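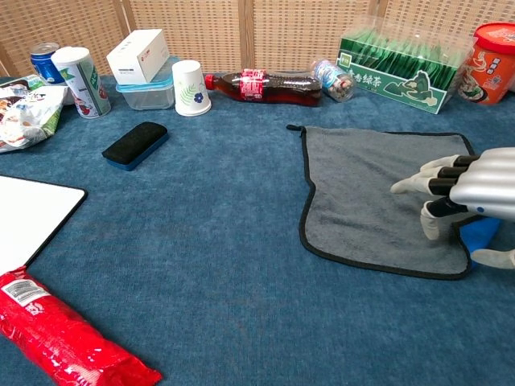

Khalil Atallah
Maintainer, Tronura Snack Shelf

Tronura Snack Shelf - README

G'day, and thanks for downloading. Tronura Snack Shelf is a set of 2,000 photos of ordinary household clutter: drinks, tea, chip packets, biscuits, tissues, the stuff that piles up at the back of a table when you've been meaning to put it away since Saturday. I started it because I wanted pictures of groceries looking the way they look at my place, and everything I could find had one spotless tin on a white background.

What's in the download

photos/ - the lot, all JPEGs
labels.csv - one line per labelled item per photo
names.txt - the item names I settled on, 40 of them
notes.txt - my grumbles, mostly about lids

Only 903 of the photos are labelled so far. I do them in the evenings with a cuppa, so please be patient! The unlabelled ones are still handy if you just want to look at messy tables.

How I name things

I go by what a thing is first, then colour, then whatever is printed on it. So it's "can, blue" and "can, white", and the cola is "bottle, cola, red cap" whether it's upright or lying down. Position goes in its own column (upright, on side, upside down, leaning). The paper cup with the fern on it is down as upside down in a fair few photos, and I'd ask you not to "fix" that.

Anything resting on something else gets two lines in labels.csv, plus the word "on" in the last column. The white cardboard box on top of the food container with the light blue lid is the one to check if you want to see how this works. The container is see-through, which made me dither for ages over whether the wall behind it ought to be mentioned. I left the wall out.

Chinese packaging keeps its characters. The green tea is listed with 香绿茶 from the front of the box, and I've put "green tea" next to it so you can search either way. If my English for any of the snack names is daggy, send me a better one and I'll swap it in.

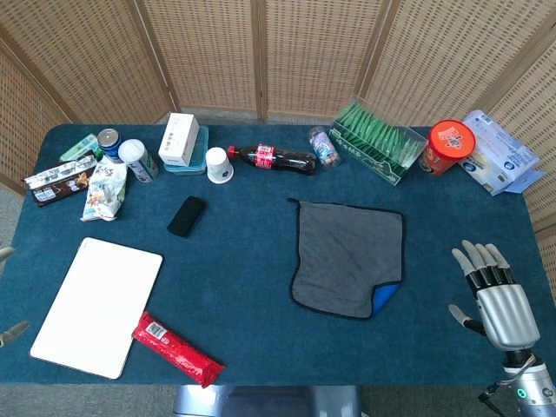 Back row and foreground items: tea, cola, cans and snacks behind; phone and red foil-wrapped bar in front.

Things that are a bit off

- Crinkly bags. The same bag can look like three different bags depending on how it's scrunched. I've labelled them by the colours I could see and left the flavour blank.
- The little clear bottle with the colourful contents. I call it "bottle, small, colourful contents" because lollies was a guess.
- The tissue box might be masks. It's "box, tissues or masks" until I can be sure.
- Phones lying face down are just "phone". No make, no model.
- In 14 of the labelled photos I mixed up the tub and its lid. They're marked "recheck" and I'll get to them in April.

Using it

Go for your life. Shopping list apps, pantry sorting, drawing practice, whatever you fancy. I only ask that you keep this file with the photos and tell me if you rename anything, as I've lost track of my own names once already - the old Nelex list is still floating about and it doesn't match this one.

Corrections go in the issues page. Please give the photo name and the line in labels.csv.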